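Premville to bring back bulky waste collections from September

Households in Premville will be able to book a bulky waste collection again from September, the town council has confirmed. The service stopped last winter when the contract with the previous operator ran out.

The new contract has gone to Ondberg, a waste firm that already empties bins in Kurkville. It will run one lorry in Premville and take up to 11 bookings a day. Residents can ask for beds, wardrobes, tables, carpets and garden furniture to be taken away. Fridges and freezers will be accepted, but must be booked separately.

Each household will get one free collection a year, covering up to three items. After that there will be a charge, which the council has yet to set. Flats with a shared entrance can book together if everything is left at the same spot.

The council received 271 complaints about dumped furniture while the service was off. Most came from the streets near the old market and from Lozano, the estate on the east side of town, where mattresses were left beside the recycling banks for weeks. Clearing them was paid for out of the street cleaning budget.

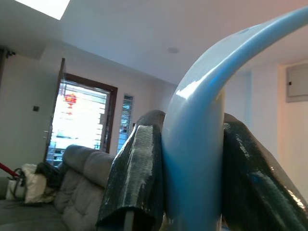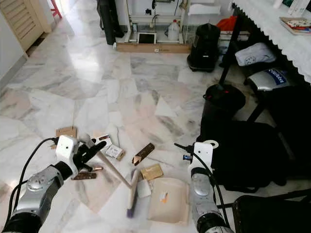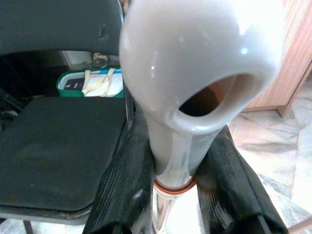
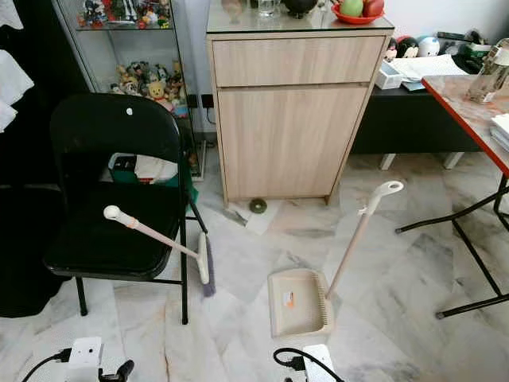

The broom and long-handled dustpan in the last picture are small enough to go in with ordinary household rubbish.

Small household goods will not be taken by the lorry. Brooms, buckets, pans and similar things should go in the grey bin, or to the recycling centre on the Kurkville road if they are made of metal. Items that can still be used may be left at the reuse shop next to the centre, which is open from 10am to 4pm.

Bookings will be made through the council website or by phone. Items must be at the front edge of the property by 7am on the day of collection, and crews will not go into homes or back gardens. Residents who cannot move heavy things outside can ask for help when they book, and the council says it will try to arrange a second crew member for those addresses.

A trial in Lozano earlier this year covered 865 homes. The council said 90 of them used it, fewer than planned for, and it has put this down to leaflets going out late. Leaflets for the full service will be delivered in August, with a copy in the library and at the town hall desk.

The contract with Ondberg lasts for three years. Garden waste rounds and the weekly bin collections are not affected.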